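# Progress report: the Gristden folding cell

**For:** the Nalness program office
**Period:** fourth quarter, through the end of December

Hi all! Mostly good news this time, plus one cable story that ate more of the quarter than I'd like. I'll take the setup work first, then maintenance, then money and what's next.

The cell is back in one place. You may remember from the last report that it had been split across two benches while the new room was being painted. We moved it in October, and I spent the first stretch after that doing nothing glamorous: leveling the table, squaring the extrusion, re-seating both arm mounts and checking the bolts with a torque wrench. The left mount had been sitting a hair high on one corner (a flake of old paint under the plate, of all things), and that little tilt was enough to throw the left gripper off at full reach. I'd been blaming the calibration script for months. Sorry, script!

After that I redid the calibration from scratch. Old habit was to touch off on one mark near the front of the table, where it's comfortable to reach. Now we use 5 marks, two of them way at the back, and we do the whole set every time a mount or a gripper has been off. It takes longer and I grumbled about it, but the arms agree with each other much better on long items, and jeans are the longest thing we handle.

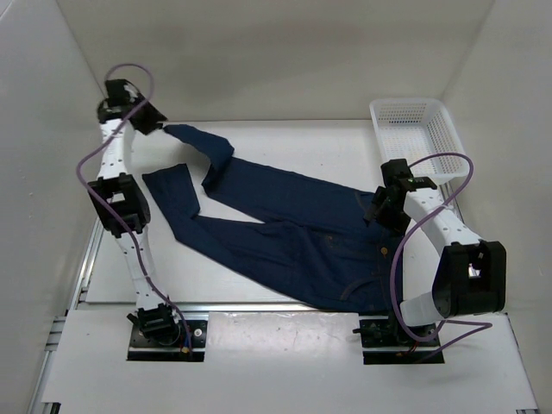 *Report and upkeep notes by the cell lead, Gristden workshop*

Jeans are also where the cable trouble came from. Each arm has its purple cable running on the outside, from the gripper down to the base, and how much slack you leave is a real judgment call. Too little and it tugs at the wrist when the arm stretches for a hem. Too much and the loop swings out wide at the elbow. The right arm is the tricky one, with its elbow so close to the side wall when it's bent forward over a waistband. In November we started getting dropouts on that side, a couple of seconds of nothing and then the gripper would come back as if it had only been daydreaming. I swapped the gripper, then the controller port, and both swaps were a waste of an afternoon. The fault was in the cable itself, near the elbow, and it only showed up when I flexed it by hand with the arm parked.

So both arms got new cables from Okabe, and I wrote down a routing we can repeat: up the lower link, a loose loop at the elbow, over the top of the upper link, and then a small arc into the gripper. I bend each arm through its worst poses by hand before it gets power. We've had 500 cycles since then without a dropout, which is our best run so far. I'd like to see a lot more before I call it fixed, so please don't quote me yet.

Other upkeep this quarter:

- Gripper pads replaced on both arms. Denim is hard on them, much harder than T-shirts.
- Elbow housings checked and blown out. Plenty of lint, nothing scary.
- Basket moved to the back right corner. I'm still deciding whether it stays, as the right arm's upper link passes over that area and I want a proper clearance check first.
- Front panel not cleaned yet. It's scuffed and smudged and it bugs me, but it doesn't affect anything.

On spending, we're under for the quarter, even with the cables. The pads cost more than I'd planned because I ordered two spare sets, and I'd do that again. The one purchase I'm holding is the Prirkeck strain relief kit. I want to try one on the left arm before asking you to pay for both, and their lead time is roughly 4 weeks, so expect a small request from me early next quarter.

What's behind: the written maintenance schedule. I promised it for this report and I've got half of it. The daily checks are done and taped up by the door (cables, base connectors, gripper pads, mount bolts). The monthly checks are still a messy list in my notebook, and I need to sort out which ones really need power off at the wall and which can be done with the arms just parked. You'll have the full thing by the end of January.

Also for January: the clearance check for the basket, another long run on jeans with the new cable routing, and a second person trained to do the calibration. Right now it's only me, and I'd like to take a vacation at some point!

If you want the calibration logs, let me know and I'll send the folder over.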